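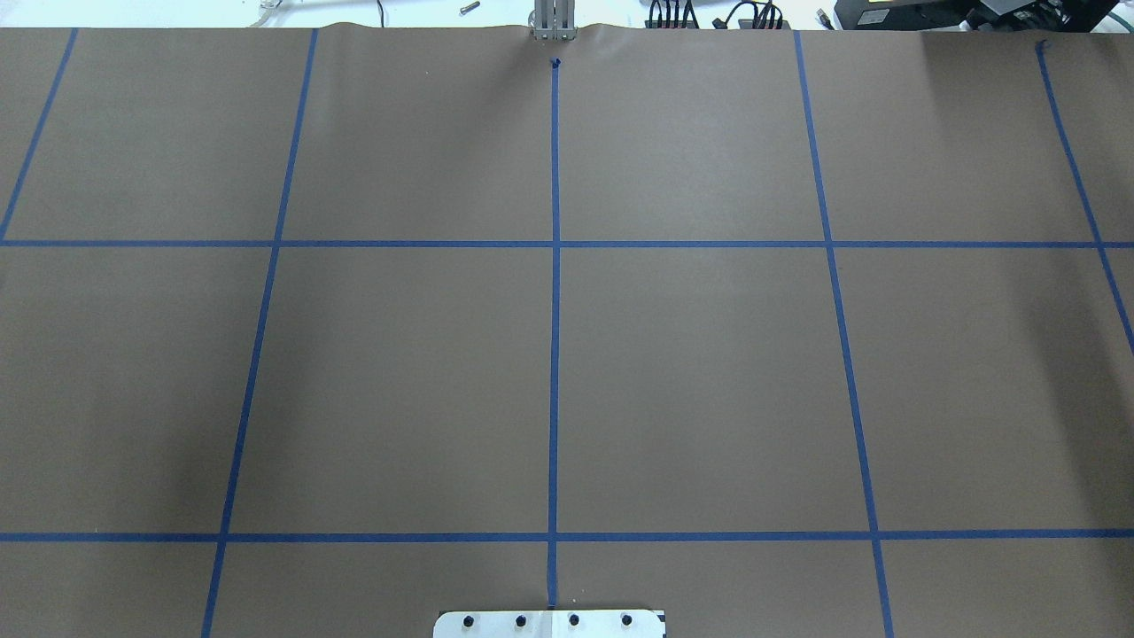
Blue tape on brown paper.

Home Puppies Adult dogs Feeding Health Contact

Changing a Puppy's Food Over Ten Days

Reading time: 3 minutes

This guide covers moving a healthy weaned puppy from one dry food to another. It does not cover puppies on a prescription diet or puppies under treatment for a stomach complaint. In those cases the vet sets the timetable.

What you need

Enough of the old food for nine days, and a little over
The new food
Kitchen scales that read in single grams
A lidded tub for each food
A notebook

Do not use a scoop. Kibble varies in size and density, and the same scoop filled with two different foods can give quite different weights.

Step 1. Work out the daily amount

Weigh the puppy, then read the feeding table on both bags. The two figures will often differ as one food may be richer than the other. Write both down. The worked figures below are for Nisbet, a spaniel cross aged 17 weeks, whose old and new foods both came out at 300 g a day.

Where the figures differ, take each share from its own table. A day at one third new food means one third of the new food's figure plus two thirds of the old food's figure.

Step 2. Mix by weight

Days 1 to 3: 200 g old, 100 g new
Days 4 to 6: 150 g old, 150 g new
Days 7 to 9: 100 g old, 200 g new
Day 10: 300 g new

Make up the whole day's food in the morning and divide it between the usual meals. Stir it well - some puppies will pick out the kibble they prefer and leave the rest, and the proportions then mean very little.
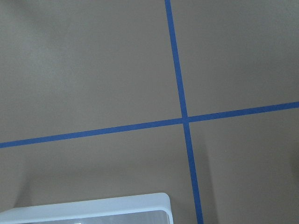
Training treats come out of the daily total. If you train with kibble, take it from the mixed tub. Keep all other treats the same as before until the change is finished, and do not start a new chew in the same period.

Step 3. Keep a record

Note the following once a day:

Amount offered and amount left
Stools: firm, soft or loose
Any vomiting, and the time of day
Any scratching that was not there before

Weigh the puppy again on day 10, at the same time of day as the first weighing and before a meal.

Step 4. If stools turn soft

Go back to the last mix that gave firm stools and hold it for three days, then carry on from there. The change will take longer, which does no harm. Fresh water should be down at all times.

Stop and ring the vet if there is blood, repeated vomiting, refusal of water, or if the puppy is dull and will not play. A young puppy with diarrhoea can dry out quickly - do not wait for the next meal to see how it goes.

Storage

Keep each food in its original bag inside the tub, with the top folded down. The bag carries the batch number and the use-by date. Wash and dry the tub fully between bags.

Text by Kenna Lamont, checked by Lewis MacLeish. Last revised in January.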